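The letters in the sewing drawer: a conversation with Iara Garrido

Iara Garrido left Villalba when she was nineteen years old and came to Sterville with one suitcase. Today she repairs and sells old jewelry, and for the last years she also collects the stories that come together with it. I spoke with her on 24 April 2021, by telephone, and we talked longer than we had planned.

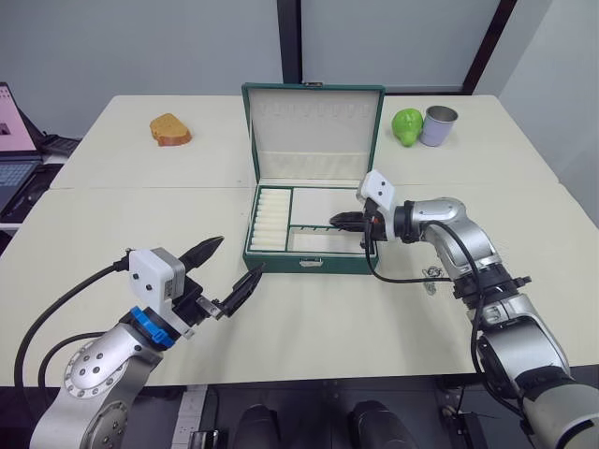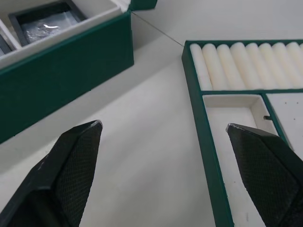
A green box on a white table, in both pictures. The first shows the lid standing open.

I asked her first how a person becomes a repairer of jewelry. She laughed at the question.

"My aunt had a shop in Villalba, very small, with a door that you had to push with the shoulder. I was there after school. First I swept, then I sorted the clasps, and one day she gave me a broken chain and said, if you spoil it, it is only a chain."

She did not spoil it. She still has the chain, but she does not wear it.

In Sterville she could not find this kind of work in the beginning. She cleaned offices and in the evening she repaired earrings for the women of her building. The payment was sometimes money and sometimes soup. After two winters she rented a counter inside Fundis, the covered market near the station, and she is still at the same counter. The rent then was 603 a month. "I remember this number better than my own telephone," she told me.

The stories began with a brooch. A man brought it to her after the death of his mother and wanted to know if it was worth something. It was not. But while Iara was fixing the pin, he told her that his mother wore it on the ship when she emigrated, on the inside of her coat, so that it would not be stolen.

"He paid me and he left, and I thought, now I am the only one outside the family who knows this. So I wrote it down on the back of a receipt."

She kept the receipts in a sewing drawer until the drawer did not close anymore. When her niece finally typed them, there were 1,271. Some are only one line. Iara's favorite says: "Ring, too big, he bought it for the hand he remembered."

I wanted to know if the customers give their permission. Here she became more serious.

"I ask them always. Some say no, and then I put nothing, not even the date. A few came back later to say yes. One lady came back to say no, and I gave her the paper."

A small publisher, Unach, will print a selection in September, in an edition of 800 copies. Iara was not sure about the idea at first. She was afraid that the texts would be corrected too much, and she has asked that the mistakes of the people stay as they were spoken.

Before we finished I asked what she advises to somebody who has inherited a box of old things and does not know what to do with it.

"Call the oldest person in the family," she said. "Call today. The cleaning can wait until next week."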